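Glossy black was a choice, and so was the green mug

22 January 2025

I have wanted a shiny black work surface since I was a teenager, and I would like to have a word with that teenager.

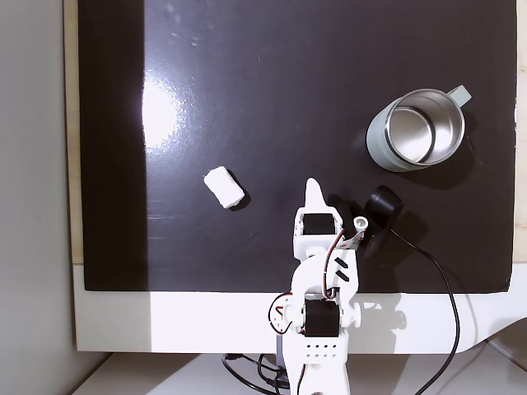
Mine came from Verschueren, the shop in Lotmont that used to sell shelving and now sells a bit of everything. It was leaning against the back wall with a tag on it and I thought, oh, you are gorgeous, and I had it in the car before I'd even thought about where it was going to go. Colour me impressed, etc. I walked past it for days just to admire it.

Then I started putting things on it.

If you've never owned anything in gloss black, let me tell you about white specks. I don't know where they come from. I wipe, I turn around, I turn back, specks. Smudges too, and little fine scratches that you only catch when the light hits them sideways. The ceiling light is the worst for it. There's one spot on the left where it throws a big white blob of glare, and if you lean over it you can see every sin you've committed with a dry paper towel (so many dry paper towels). My sister Parveen says it's the same with her black car and that the answer is to stop looking. Parveen Matubbar, everyone, helpful as ever!

I did try. I bought a microfibre cloth, then a nicer microfibre cloth, then a bottle of something lemony from the Flinum aisle at the hardware store which left streaks, grey ones, that I then had to get off with the first cloth. What works best so far is a barely damp cloth and then a dry one straight after, in long strokes. Circles make it worse. I'd still call it scuffed but I've made my peace with scuffed, mostly.

And now the mug, which is my favourite thing I own at the moment and I'm not going to be cool about it. It's a soft sage green on the outside, handle and all the same green, and inside it's stainless steel polished up like a mirror. I had been drinking out of a Zusden one with a chip in the rim for longer than I'd like to put in writing. The green isn't a loud green. It's sort of dusty, like the leaves on the sage plant I killed in March. Against the black it looks fantastic, and I will admit that was part of the reason I bought it.

The steel inside took some getting used to. Tea looks different in it! You can't judge the strength by the colour the way you can in a white cup, so I made 2 or 3 really brutal brews in the first week before I started using the timer on the stove like a grown-up. No stains so far, though, and I'm a person who stains mugs. It does clank if you stir it too enthusiastically. I also knock it over now and then, and a mug on its side on a shiny board is a noise you hear from the other end of the house.

Other stuff that lives on or near the board and never gets put away: a cable or two, always black, which you'd think would disappear against it and doesn't, and bits of white foam. I save foam. It comes in parcels and I can't throw it out, so there's usually a squashed little block of it lying about with the corners going round. It's handy under a wobbly thing, and I use a chunk to stop two things from rubbing together in a drawer. My husband thinks we have 1,000 pieces in the closet. I think he's being dramatic, but I also haven't opened that closet lately.

Would I buy gloss again? Ask me in March when the sun's lower through that window. I've got my eye on a matte one at the same shop, a sort of charcoal grey, and they'd take this one in trade if the scratches don't put them off. The mug stays either way. I'm trying to find out whether they do it in a smaller size, for espresso, so if anyone in Lotmont has seen one, leave me a comment.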